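Moving a block-built app to written code, one screen at a time

Dariusz Szewczyk has spent most of the past year taking an app apart. Fulis, the stock and booking app he looks after for a small chain of repair shops, was built entirely in a visual block editor called Prirninix. It worked, and the shops liked it, but by last May the main screen alone held 1,887 blocks and took so long to open in the editor that he would start it loading and go to make tea.

"I didn't set out to build something that big in blocks," he says. "It was meant to be a price list. Then they wanted to search the price list, then they wanted customers in it."

He learned programming from the block editor and still recommends it to beginners. His complaints are mostly about size. Searching inside a screen was poor, copying procedures between screens left small errors behind, and there was no sensible way to compare two versions of the same project. "If I broke something at ten in the morning, I had no list of what I'd changed since nine. I had a backup file and my memory."

The first attempt at moving away went badly. He tried to rewrite the whole app in one go, using the exported data as a guide, and gave up after two months. The old version kept changing while he worked, so the new one was always behind.

The second attempt was slower. He listed every procedure in the app, 76 in all, and sorted them by how many others called them. The ones that called nothing else went first: date formatting, rounding of prices, checking that a phone number had the right number of digits. Each was rewritten as a plain function with a handful of tests beside it. 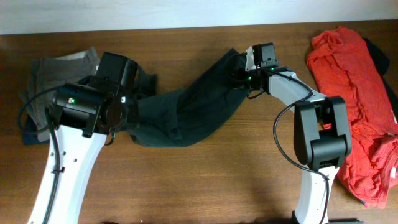

Two arms and a dark garment on a wooden table.

Storage was harder. Fulis kept everything in a tag-and-value store on the phone, and over the years the tags had been named in three different styles. Some values were lists, some were text that looked like lists. Szewczyk wrote a converter, ran it on copies of the data from the Kubiak branch, and found that around 100 customer records had a comma in the address that split them in the wrong place.

"The old app coped because it read them back with the same mistake it wrote them with," he says. "Mine didn't make the mistake, so mine was the one that looked broken."

He fixed the records by hand over an evening. He now stores everything in a small database with a version number, and the app refuses to start if the number is not the one it expects.

For the screens he chose Zellari, a layout library, mainly on the strength of its documentation. He has some regrets about the tables, which scroll badly on older phones, and he has written his own replacement for the date picker. The rest he has left alone.

Four of the six screens are now running from the new code. The reports screen is next, and he expects it to be dull work. The settings screen will stay in blocks until the autumn at least. "It's got one button that matters and it works," he says. "I'll get to it."

Asked what he would do differently, he mentions names. Half of his old variables were called things like temp2 and listNew, and working out what each one held took longer than rewriting the code that used it. He has started keeping a text file with one line for each stored value, saying what it is and which screen writes it.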